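Home | Topics | Laundry | Ask | Log in

Socks that never get paired

Merkport_Lou
We're a house of 4 and the clean socks end up in a heap on the landing. By September I had a carrier bag full of odd ones. How do other people sort theirs?

Radomir Radulović
Tip them out on a table and use a shallow basket. Match by colour first, then fold. I do a few at a time and it takes me 15 minutes a week.

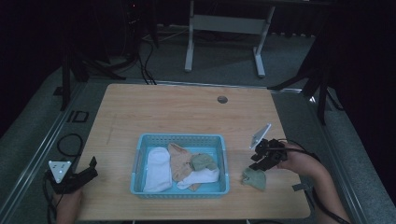
White, beige and sage green socks, one green on the table beside the basket.

Plain colours help. Two sage socks are easy to spot, but black ones all look alike until you check the heel.

kokkinos85
just buy all the same sock

Flundum
Safety pin through each pair before the wash. Fiddly, but I've only lost 2 since I started. Check inside the duvet cover as well.

Share | 2 comments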